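This website uses cookies to improve your visit. Accept | Manage settings

Gendusard gripper trial – README

Last edited 19/03/2019 by Ingvild Engebretsen

14 shares | 3 comments

What is in here

Notes, logs and wrist-camera stills from our trial of two gripper set-ups on desktop PC strip-down. Zimholm wanted to know whether the linkage gripper they already own could do the job, or whether they should pay for the Elumum controller as well. The sales sheet says the controller gives "human-level touch". I have read the logs and I would not put that in a report.

The folder holds 193 runs and 2338 stills. Torbjørn Dahlgren ran the arm, Sverre Strand wrote the logging script, and the labels are mine. Where Torbjørn and I disagreed about a run, both labels are kept.

What was compared

Set-up A: the linkage gripper with its stock controller and fixed closing force.
Set-up B: the same gripper with the Elumum controller, which adjusts the force as it closes.

The arm, the wrist camera mount and the fingers were the same for both. I mention it because the maker's own comparison changes the fingers and the controller together, then gives all the credit to the controller.

The tasks were to touch a named point with a thin probe, to move a cable out of the way, and to pull a memory module. The first is the only one I would call a fair test. Cables never lie the same way twice, and we had no good way of putting them back.

What the wrist camera gets

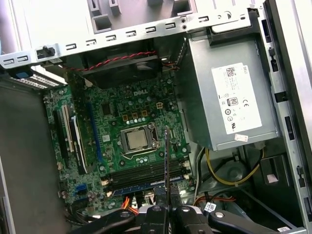
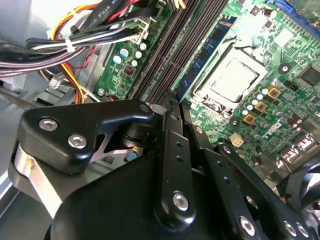
Both stills show the processor and the memory slots, with the black gripper coming in from below. Only the first has the probe in the fingers.

Known problems

1. The gripper blocks its own view. In the second still the finger bracket and the linkage bars take up much of the lower half. Anything behind them is guesswork, and the labels there should be treated as such.

2. Shiny parts. Processor lids and power supply cases throw light back at the camera. Valter Nordin suggested a filter – we tried one and I could see no gain.

3. Depth. A single still does not tell you whether the probe tip is touching the board or hovering over it. Use the force log for contact, and do not label contact by eye. I did this for the first batch and had to throw it away.

4. Clock drift between the arm and the camera. Sverre's script corrects for it, but I have only checked the correction by hand on a few runs.

What I would not claim

Set-up B looked gentler on the memory task. It was also run second, when Torbjørn had got better at picking approach angles. Leif Lie thinks the effect is real. He may be right, but these runs can't show it, and I would want the order mixed before anyone signs for the controller.

Still to do

Repeat the memory task in May with the order shuffled.
Add a second camera off the wrist, if Nordin will lend us the mount.
Rename the log columns, which still use Sverre's short forms.

Ask me before using the cable runs for anything.

Sign up to our newsletter for project updates. You can unsubscribe at any time.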